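# Produce boxes: the questions we keep getting

We pay for our own boxes. Leltano and Bepari both deliver here, and neither one has seen this page before you did. Read their websites too, but read them slowly.
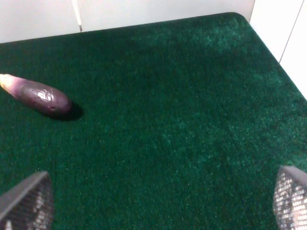 *Tralla, December*

Prices and delivery areas were checked this month. They change a lot, usually upward, and the old ones vanish from the sites without a note.

## The money

### Is a box cheaper than the store?

Probably not. Leltano's banner says you save "up to 40 percent," and the words "up to" are doing a lot of work there. We priced one small box against the supermarket and came out two dollars behind. Compared with the fancy organic place across town, it would have been a good deal. Guess which store the banner has in mind.

### What does "free delivery" mean?

It means the delivery is in the price of the box. Bepari used to list the fee on its own line, then dropped the line and raised the box by the same amount. You pay what you paid before - you just can't see it anymore.

### Should I take the intro offer?

If you like, but set a reminder first. The low price covers the opening box only, and the next one goes out at full price unless you skip it in time. For Leltano, the cutoff is 5 p.m. the day before packing, and it isn't shown on the sign-up page. We found it in the confirmation email, near the bottom.

## What's in it

### Is it local?

Some of it, some of the time. "Sourced with local growers in mind" is a sentence on the Bepari site, and we have read it many times without learning where anything comes from. Ask for the farm names. If they send you a list, good. If they send you a paragraph about values, draw your own conclusion.

### Can I choose what I get?

You can swap items in the Corkix app, which both companies use. Popular swaps run out early, so in practice you're often trading cabbage for a different cabbage. It also logs you out for no reason we can find.

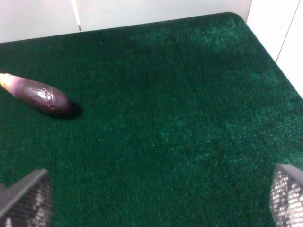

*Green carpet and an off-white wall.*

### How long should things last?

Leafy greens don't wait for anyone, whichever box they came in. Root vegetables and squash will keep well somewhere cool and dark. We'd be careful with claims like "stays fresh twice as long." Twice as long as what? We asked, and got a coupon.

### Is "imperfect" produce really saving food from the trash?

Maybe a little. A lot of odd-shaped produce already gets sold for soup, sauce and animal feed, so it wasn't all headed for a landfill. Buy it if the price is right. We wouldn't pay extra for a crooked carrot.

## Stopping and complaining
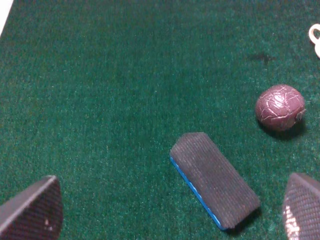

### How do I cancel?

Go to Account, then Plan, then Manage in the Corkix app, and scroll past the pause options. Save the confirmation screen. If you're billed again anyway, send that screen to the company and to your card issuer.

### Something arrived spoiled. Will they refund me?

Usually as credit, which only helps if you plan to stay. Ask for the money back to your card, in writing. Bepari gives you 12 hours from delivery to report a problem, so open the box the same day even if you don't feel like cooking.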